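Home | Projects | Students | Contact

Search this site Go

The Brunton Millworkers' Petition: Project Report
Hedvig Sjögren and Arvid Sandberg

We traced who signed the 1871 petition against child labor at the Corkach mill. It carries more than 30 names, and two of the signers were women. Names were matched against parish registers and wage books. 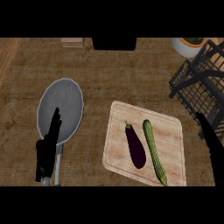
Spelling varied between the sources, so a match required the same first name and street. Two signers had moved from Grusier before 1870. The wage book for June 1871 is missing, and dismissals after the petition could not be checked.

Contact | © Furkirside School | Back to top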